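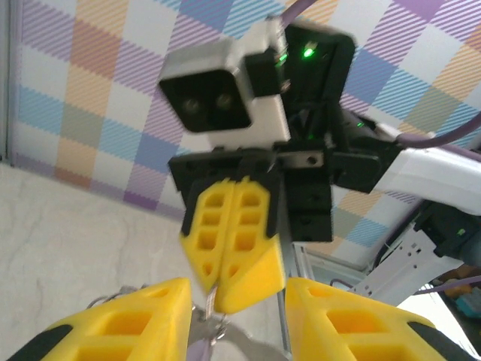

Two-arm key ring handling with the Wirnby method; the opposite gripper, with its twin-lens camera module.

The Wirnby method is a way of training a pair of robot arms to handle small ring-shaped metal parts, such as split rings and key rings. It was set out by the Zondik laboratory in a report dated August 21, 2021, and grew out of earlier single-arm work known as Fang. The method learns from runs in which a person guides both arms, and it weights the moments of contact more heavily than the free movement between them.

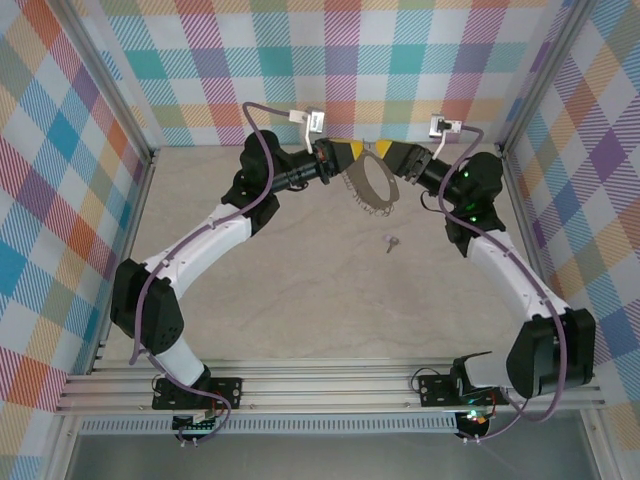

Handover is the hardest stage for the method, as both grippers must hold the same part for a short time without bending it or pulling it free. The Zondik report treats the shared hold as a separate phase with its own force limit. A ring held tilted between two fingertips, with small pieces hanging from its lower edge, can turn under their weight, and the policy is trained to correct for this before either hand lets go.

Training used 73 guided runs for each task. Views from the wrists were combined with a fixed view of the table. In tests on 18 unseen ring sizes, the two-arm policy failed on six, compared with 14 for Fang. Most failures came from rings that overlapped on the table.

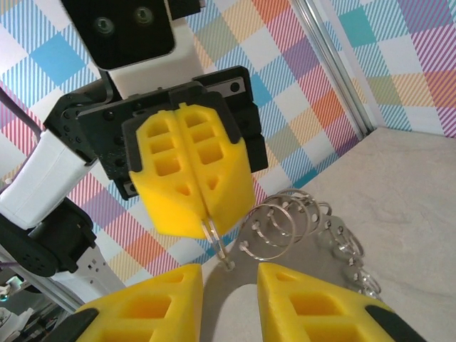 Later work

The Itov group repeated the tests the following May with softer fingertips and reported fewer dropped rings, though handovers were slower.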